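Ticket: Demo cell misses the green peg on first pick
Site: Mostier, ground floor demo room
Project: Brindis peg station, open day setup
Opened by: Svend Laxdal
Priority: High until the open day, then normal
Status: Closed, one item carried over

Problem as reported

The open day is in November and the peg station is the first thing visitors will see when they come in. During the dry run this morning the arm went for the green peg in the black holder and closed beside it. It did the same on the second try. The third try was fine. I stopped there and wrote this up.

The rest of the station is the same as last time. Red board on the right, black holder on the left, arm coming in from above. The only change I know of is that the whole enclosure was moved from the lab to the demo room on a cart, and the Onora controller was shut down for the move.

What I need: a station that can run the visitor loop without someone standing next to the stop button.

Log

9:40 – Restarted the controller and loaded the saved Brindis program. No errors on the screen. Ran the arm to its home position and back. Home looks right.

10:05 – Checked the board and the holder by hand. The board does not move when pushed. The holder does, a little, if you press on one end of the base. Tightened both holder screws. I don't know if they came loose on the cart or were never fully tight.

10:30 – Ran the pick again at low speed. Better, but the fingers still come down off to one side of the peg. The error is 4 mm and it is the same every time, so I would call it an offset and not play in the fingers.

10:50 – Called Blöndal, who did the original install. They asked for pictures from the wrist camera and the fixed camera so they could see the fingers, the holder and the board. Sent these with the program file.
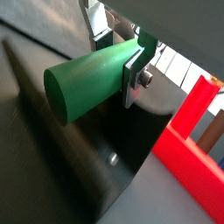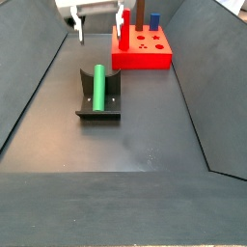
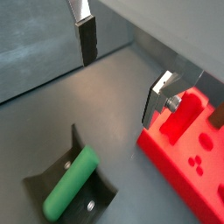 11:35 – Blöndal called back. They want the holder position taught again from scratch, with the board position left alone until we know it is wrong. They also asked me to check the finger screws before teaching anything. Checked with a hex key, all snug.

1:15 – Taught the holder position again. The old value and the new one differ by 4 mm in one direction and by nothing worth mentioning in the other. Saved under a new name so the old file is still there if we want it.

1:40 – Ran the pick 10 times at low speed. No misses. Ran it 10 more times at demo speed. No misses.

2:20 – Started the full visitor loop and left it going while I set up the chairs. Stopped it at 44 cycles. No misses, and no stops on the controller.

Notes for whoever runs the demo

Load the file with the new name. The old one will still open and will still miss.

Run the loop once at low speed before the doors open. If the fingers come down beside the peg, do not nudge the holder to make it fit. Stop, and teach the position again. The steps are in the binder under the Onora tab.

Keep visitors behind the tape. Last time people leaned over the panels to get a better look, and one of them put a coffee cup on the edge. The talk is short and there is time for questions afterward – let them come up to the station then, with the arm stopped.

Carried over

Blöndal recommends a new finger check every 1,000 cycles. We have no cycle counter on the demo program. I will add one after the open day and open a separate ticket for it.

Closed by: Svend Laxdal, 3:05 p.m.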